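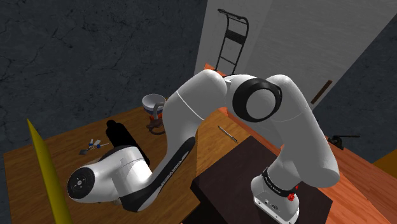

Weißer Roboterarm auf dunklem Sockel, Computergrafik

67 Mal geteilt · 2 Kommentare

Comichefte lagern, reinigen und reparieren: Hinweise für den Haushalt

Die folgenden Hinweise gelten für geheftete Comics mit Klammerbindung, also für amerikanische Einzelhefte und deutsche Kiosktitel. Alben mit Fadenheftung und Taschenbücher mit Klebebindung werden am Ende gesondert behandelt. Gebraucht werden Hüllen, Rückkarten, eine Kiste mit Deckel, ein Hygrometer und für die Reinigung einige Kleinteile aus dem Zeichenbedarf.

Papier und Alterung

Hefte bis in die achtziger Jahre sind überwiegend auf holzhaltigem Papier gedruckt. Es enthält Lignin, vergilbt unter Licht und bildet mit der Zeit Säuren, die die Fasern verkürzen. Der Umschlag besteht meist aus gestrichenem Papier und altert langsamer als der Innenteil. Ein Heft kann deshalb außen gut aussehen und innen bereits brüchig sein. Zur Prüfung eine mittlere Seite an der oberen Ecke leicht anheben, ohne sie zu knicken. Federt sie zurück, ist das Papier belastbar. Knistert sie oder fallen Krümel aus dem Rand, wird das Heft nur noch liegend bewegt und nicht mehr ganz aufgeschlagen.

Neuere Hefte auf gestrichenem Papier vergilben kaum. Sie haben ein anderes Problem: Bei Feuchtigkeit kleben die Seiten zusammen, und getrennt bekommt man sie ohne Farbverlust fast nie.

Hüllen

Drei Kunststoffe sind im Handel üblich. Polypropylen ist klar und steif, neigt aber nach einigen Jahren zu Wellen. Polyethylen ist etwas trüber und weicher. Polyesterfolie ist die teuerste Variante, chemisch am stabilsten und für Hefte sinnvoll, die lange unberührt liegen sollen. PVC ist zu meiden. Es gibt Weichmacher ab, die sich als schmieriger Film auf dem Umschlag niederschlagen und Druckfarbe anlösen. PVC-Hüllen erkennt man am Geruch nach Duschvorhang.

Polypropylenhüllen werden bei normaler Nutzung alle fünf bis sieben Jahre getauscht, Polyethylenhüllen ebenso. Gewechselt wird früher, wenn die Folie gelb oder klebrig ist.

Die Hülle muss zum Format passen. Hefte der vierziger und fünfziger Jahre sind breiter als heutige. In einer zu engen Hülle rollt sich der Rücken, in einer zu weiten wandert das Heft und stößt sich die Ecken. Auf jeder Seite sollten zwei bis drei Millimeter Luft bleiben.

Rückkarten

Die Rückkarte hält das Heft plan. Brauchbar sind Karten, die durchgehend säurefrei sind. Viele billige Karten sind aus saurer Graupappe und nur auf der Oberfläche gepuffert. Eine solche Karte hinterlässt nach einigen Jahren einen braunen Schatten auf der Umschlagrückseite. Ein pH-Teststift aus dem Buchbinderbedarf klärt die Frage an der Schnittkante, nicht an der Oberfläche.

Bei Karten mit einer glänzenden und einer matten Seite weist die glänzende vom Heft weg, sofern der Hersteller nichts anderes angibt. Die Karten von Skurna sind beidseitig matt und im Kern gepuffert; die Packung enthält 100 Stück und reicht für eine mittlere Kiste. Falirico liefert Hüllen und Karten im Satz, ebenfalls zu 100, allerdings mit einer Lasche, deren Klebestreifen auf der Lasche selbst sitzt. Beim Herausziehen kann der Streifen am Umschlag hängen bleiben. Abhilfe: Lasche nach hinten umschlagen und beim Öffnen über die Karte zurückrollen, oder Hüllen mit Klebestreifen am Korpus verwenden.

Kisten und Füllung

Hefte stehen senkrecht in der Kiste, Rücken auf einer Seite, Karte jeweils hinten. Liegende Stapel sind nur bis zu einer Höhe von wenigen Zentimetern unbedenklich, darüber drückt das Gewicht die Klammern in die unteren Hefte.

Die Kiste ist richtig gefüllt, wenn sich eine flache Hand zwischen die Hefte schieben lässt. Ist sie zu leer, sacken die Hefte in sich zusammen und bekommen einen bleibenden Bogen. Den Rest füllt man mit einem Block aus säurefreiem Karton oder geschlossenzelligem Polyethylenschaum. Zeitungspapier ist ungeeignet, Schaumstoff aus Polyurethan auch. Letzterer zerfällt und klebt.

Ein kurzer Karton mit bebilderten Heften wiegt gefüllt mehr, als die Griffmulden auf Dauer tragen. Beim Umsetzen unter den Boden greifen. Auf Regalbrettern mit der schmalen Seite nach vorn stellen, höchstens zwei Kisten übereinander. Die Archivkiste von Vandenberghe hat einen doppelten Boden und verträgt drei, der Deckel verzieht sich dann aber leicht in der Mitte.

Raumklima

Geeignet sind 16 bis 20 Grad und eine relative Luftfeuchte zwischen 40 und 50 Prozent. Schwankungen schaden mehr als ein konstant etwas zu hoher oder zu niedriger Wert. Dachboden und Keller scheiden in den meisten Häusern aus. Im August steigt die Luftfeuchte in unbeheizten Kellern oft über den Grenzwert für Schimmelbildung, weil warme Außenluft an den kühlen Wänden abkühlt. Lüften am Mittag verschlimmert das; gelüftet wird in der Nacht oder morgens vor 7 Uhr.

Ein Hygrometer gehört in die Kiste und eines in den Raum. Zeigen beide nach einem Tag im selben Raum unterschiedliche Werte, werden sie mit der Kochsalzmethode geprüft:

1. Einen Esslöffel Kochsalz in einem Flaschendeckel mit wenig Wasser zu einem Brei anrühren.
2. Deckel und Hygrometer zusammen in einen dichten Gefrierbeutel legen. Der Brei darf das Gerät nicht berühren.
3. Zwölf Stunden bei Zimmertemperatur stehen lassen.
4. Ablesen. Der Sollwert beträgt 75 Prozent. Die Differenz auf dem Gerät notieren und bei künftigen Messungen verrechnen.

Kieselgel in der Kiste ist nur bei dicht schließenden Kunststoffboxen wirksam. In Kartons sättigt es sich innerhalb weniger Tage und muss dann im Backofen regeneriert werden. Die Temperatur steht auf dem Beutel. Beutel ohne Angabe nicht erhitzen.

Der Abstand zu Außenwänden beträgt mindestens fünf Zentimeter, der Abstand zum Boden zehn. Ein Lattenrost oder zwei Kanthölzer genügen.

Trockenreinigung

Gereinigt wird ausschließlich trocken. Wasser, Fensterreiniger und Alkohol hinterlassen auf gestrichenem Papier matte Stellen und lösen manche Rottöne.

Loser Staub: mit einem weichen Ziegenhaarpinsel vom Rücken zur offenen Kante bürsten. Den Pinsel zwischendurch ausschlagen.

Griffspuren auf glattem Umschlag: weißen, knetbaren Radiergummi zu einer Rolle formen und ohne Druck abrollen. Vorher an einer unauffälligen Stelle der Rückseite prüfen, ob Farbe am Gummi haftet. Schwarze und dunkelblaue Flächen sind besonders anfällig.

Bleistiftpreise: mit Radierpulver in kleinen Kreisen bearbeiten, danach das Pulver vollständig abbürsten. Reste zwischen den Seiten wirken wie Schmirgel. Das Pulver von Stovis ist fein genug für Umschläge, für raues Innenpapier reicht es selten aus. Kugelschreiber bleibt, wo er ist.

Preisaufkleber: mit dem Föhn auf niedriger Stufe aus 20 Zentimeter Abstand erwärmen, bis der Kleber nachgibt, dann mit einem Kunststoffspatel flach abheben. Auf ungestrichenen Umschlägen besser sitzen lassen.

Rostige Klammern

Leichter Flugrost an der Klammer bleibt unbehandelt, solange er nicht ins Papier gewandert ist. Eine Verfärbung um das Klammerloch zeigt, dass die Lagerung zu feucht war. In diesem Fall zuerst das Raumklima korrigieren.

Muss eine Klammer heraus, wird das Heft in der Mitte auf eine Schneidematte gelegt. Die Schenkel mit einem dünnen, stumpfen Spatel senkrecht aufrichten, das Heft schließen und die Klammer von außen mit einer Kunststoffpinzette ziehen. Klammerentferner aus dem Bürobedarf reißen die Löcher aus. Ersatzklammern aus Edelstahl werden durch die alten Löcher gesteckt und innen von Hand umgelegt. Wer Hefte später verkaufen will, vermerkt den Tausch.

Risse

Transparentes Klebeband ist die häufigste Ursache dauerhafter Schäden. Der Kleber dringt in die Fasern ein und wird braun. Für kurze Randrisse eignet sich Japanpapier von sechs bis neun Gramm mit dünn angerührtem Weizenstärkekleister. Den Streifen reißen, nicht schneiden, damit die Fasern auslaufen. Sparsam auftragen, zwischen zwei Lagen Silikonpapier legen und mit einem Buch beschweren. Trockenzeit: eine Nacht.

Risse im Rücken älterer Hefte halten auf diese Weise nur, wenn das Heft anschließend nicht mehr gelesen wird.

Alben und Taschenbücher

Gebundene Alben stehen im Regal, dicht genug, dass sie nicht kippen. Übergroße Formate liegen. Schutzumschläge aus Polyesterfolie werden ohne Klebeband gefaltet.

Taschenbücher mit Klebebindung werden nicht unter 15 Grad aufgeschlagen. Der Heißkleber ist kalt spröde und bricht in der Mitte des Buchblocks. Gelöste Einzelseiten lassen sich mit einem dünnen Strich PVA-Kleber an der Innenkante wieder einsetzen. Dabei die Seite einen halben Millimeter zurückversetzen, sonst steht sie nach dem Trocknen am Schnitt über.

Beschriftung

Beschriftet wird die Kiste mit Bleistift oder einem Etikett an der Stirnseite, nie die Hülle mit Filzstift. Die Farbe wandert durch dünnes Polyethylen. Trennkarten aus Polypropylen sollten einen Zentimeter höher sein als die Hefte. Bei Serien mit mehrfach neu begonnener Zählung gehört das Startjahr mit auf die Trennkarte.

2 Kommentare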